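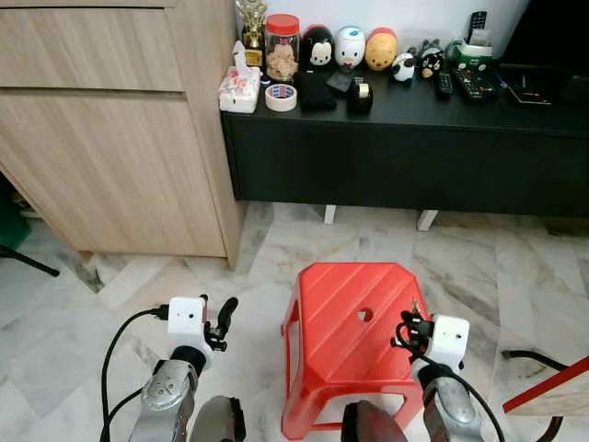

What changes for my staff when a Kemero unit starts working with them?

The small repeated jobs move to the robot, and your people keep the work that needs judgment or a talk with a customer. In the first weeks they will also spend some time showing the robot how your place is arranged.

Kemero two-arm helper for furnished rentals and small offices
Supplied and serviced by Livton

Kemero is made for companies that look after many small rooms: apartment rentals, guest houses, serviced offices. In such companies a big part of the day goes to keys, remote controls, chairs and other things which must be in the right place before the next person comes. Kemero has two arms with black gripper fingers and works at the height of normal furniture. You do not have to buy special shelves.

Experience from a customer

Çınar rents furnished apartments and has used Kemero since July. Before, each set of keys was given out and taken back at the front desk, and the desk was never quiet before noon. Saadet Kahraman leads the team there. She told us that the first Wednesday was slow and two of her colleagues did not like to have the machine near them. They asked for a fixed hour when it works, and they got it. Now the keys are prepared before the morning shift begins, and the person from the desk goes to meet the guests at the door.

No position was closed at Çınar. The job description of the desk was written again, and the pay group was discussed with the employees before the start. We recommend to do this early.

Key handling

Keys can stay on simple hooks on a board or a wall. Please leave enough space between the hooks for the gripper to come in, and do not hang two rings on one hook. 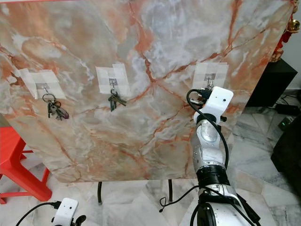
What is in the package

Two-arm unit with charging base
Lolia planning software, license for 39 tasks
2 days of training at your workplace
Printed manual, 261 pages, with a short version for the shift team

Work rules for your team

Any employee can stop the unit with the red button on the charging base. The name of the person who stopped it is not recorded. Lolia saves the finished tasks, but it does not measure the speed of the people.

Service

The joints should be checked after 3000 working hours. For a visit or a price offer please write to Aurelia Plattner at the Livton customer office. Tell her how many rooms you have and at what time your shifts change.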